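Busthorpe Shared Workshop
Build Notes 2: PC Service Cell

These notes cover the Thursday session on the computer teardown cell. Bring them with you. The arm program is called Fakir, and the copy we use is build 709.

1. Setting up the case

Lay the tower on its side on the slotted table with the side panel off and the interior facing up.

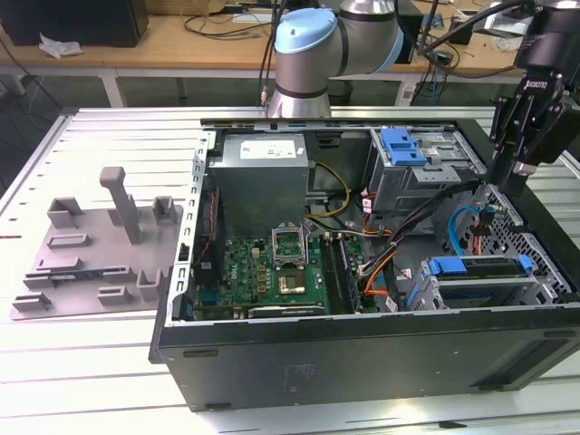
Check the position against the taught points before you run anything. If the case has moved, teach the first point again and save it under your own name. Charalambos Andreadis keeps the master file, so do not overwrite it.

2. The fixture

Print settings are in the Clellus folder. Allow a full night for the large tray. 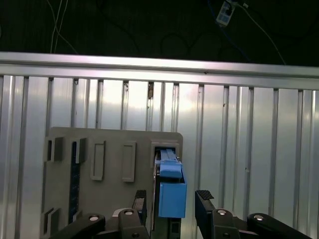 Slot clearance was the main problem in the first print. Parts went in by hand but jammed when the arm was slightly off angle. The blue connector is a good test piece. Line it up with the square socket housing at the upper right of the board, with a finger on each side, and lower the speed before you push.

3. Working inside the case

Keep loose cables clear of the finger linkages. Stop the arm before reaching in, and tell your partner when your hands are out.
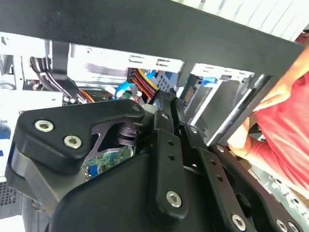 4. Drives

Run the drive routine at low speed first. Athina Economou's version pauses after each move, and beginners should start with that one.
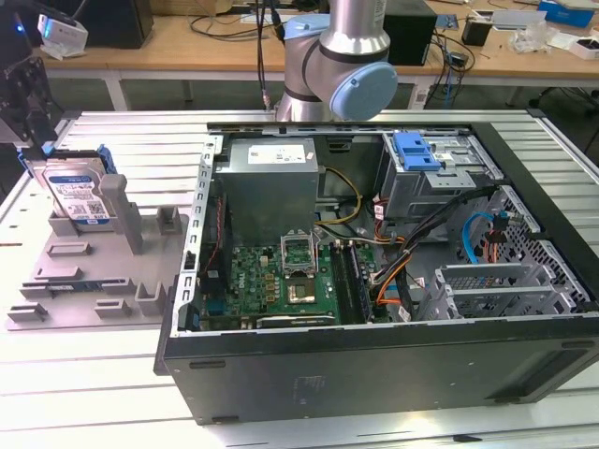
Write down the cycle number and any fault code after each run. The last group stopped at cycle 2,221, so continue from there.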